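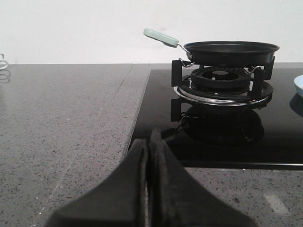 Im Mai habe ich angefangen, in der Küche Beispiele aufzunehmen. Vorher lief alles am Klapptisch im Arbeitszimmer, mit Bechern und Bauklötzen, und das Modell kam damit irgendwann gut zurecht. Am Herd kam es dann überhaupt nicht zurecht. Also nehme ich jetzt am Herd auf.

Die Aufgabe heißt bei mir schlicht »Pfanne«. Der Greifer fährt von vorn an das Kochfeld heran, fasst den Stiel, hebt die Pfanne an und stellt sie links auf der Arbeitsplatte ab. Es gibt auch die umgekehrte Richtung, also von der Platte zurück auf den Träger. Die ist deutlich schwerer, da die Pfanne klein ist und auf dem Topfträger schnell schief steht. Der Herd bleibt bei den Aufnahmen aus.

Stand heute habe ich 1544 Durchläufe. Davon sind 344 aussortiert, meistens wegen meiner eigenen Fehler beim Steuern: zu spät zugegriffen, mitten in der Bewegung überlegt, am Ende vergessen, die Finger zu öffnen. Ein Durchlauf, bei dem der Griff abrutscht und ich ihn sauber korrigiere, bleibt drin. Darüber habe ich mit Amândio Carvalho länger diskutiert. Er wollte zuerst nur glatte Durchläufe haben. Nach dem zweiten Training mit dem Datensatz sah er es auch anders, denn das Modell blieb nach jedem Fehlgriff einfach stehen und wusste nicht weiter.

Am meisten Ärger macht das Glas. Das Kochfeld ist schwarz und spiegelt, und unter dem Brenner sieht man den Träger noch einmal auf dem Kopf. In den ersten Versuchen zielte der Arm manchmal zu tief, und ich vermute, dass er der Spiegelung gefolgt ist. Beweisen kann ich das nicht. Ich habe danach zu verschiedenen Tageszeiten aufgenommen, früh um 7 und spät am Abend mit Deckenlicht, und seitdem kommt es seltener vor.

Der mintgrüne Stiel ist das andere Problem. Er hebt sich sehr deutlich von der weißen Wand ab, und das Modell hängt sich daran auf. Mit einer anderen Pfanne, schwarzer Stiel, gleiche Größe, lag die Trefferquote sofort viel niedriger. Eine Weile dachte ich, mehr Durchläufe würden das lösen. Jetzt wechsle ich die Pfanne nach jedem Block von 36 Aufnahmen. Das kostet Zeit, weil ich auch die übrigen Sachen auf dem Herd und an der Wand umstelle — sonst lernt es eben die Küche auswendig.

Zur Technik nur kurz. Aufgezeichnet wird mit Ritus, das ich im Winter schon für die Becher benutzt habe. Die Dateien landen auf einem Rechner im Flur und heißen nach Aufgabe, Block und laufender Nummer. Gerardo Lumbao hat mir ein kleines Skript geschrieben, das Durchläufe mit fehlenden Bildern markiert. Es hat beim ersten Lauf gleich einen ganzen Block gefunden, den ich für in Ordnung gehalten hatte.

Die Greiferfinger sind an den Spitzen inzwischen etwas abgewetzt. Bis jetzt merke ich beim Greifen keinen Unterschied, und ich will sie nicht mitten in der Serie tauschen. Neue liegen in der Schublade.

Als Nächstes kommt der Deckel dran. Dafür muss ich erst einen finden, der einen vernünftigen Knauf hat.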